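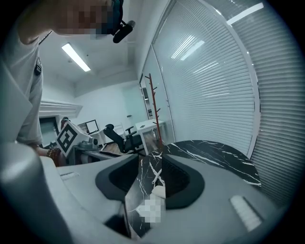
A gray tool housing with a glossy black, white-veined finger.

Mestley office rents level off as smaller suites fill

Asking rents for small office suites in Mestley held steady in the second quarter, according to figures released in June by the property consultancy Haruna. The average for furnished units under 30 desks stood at $278 per desk per month, unchanged from the first quarter. Unfurnished units averaged $253, down from $263.

Demand was strongest for suites that come with desks, seating and partitions already installed. Tenants in this group signed shorter leases, typically 12 months with one option to renew. Larger floors in the Godstead district remained harder to let, and several owners there have applied to divide them.
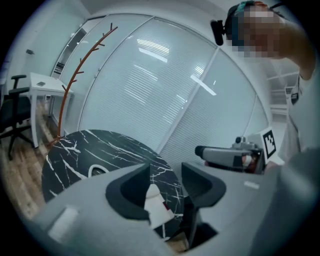 Division adds cost. Each new suite needs its own electrical metering, a separate fire alarm zone and a route to two exits. Ventilation must also be rebalanced once interior walls go in. Famum, which manages four buildings in Godstead, said it would convert two floors before the end of the year and review the rest after that.

Haruna expects furnished rents to stay within the current range through the winter. Its figures cover advertised rates only and exclude parking, utilities and rent-free periods. The next release is due in September.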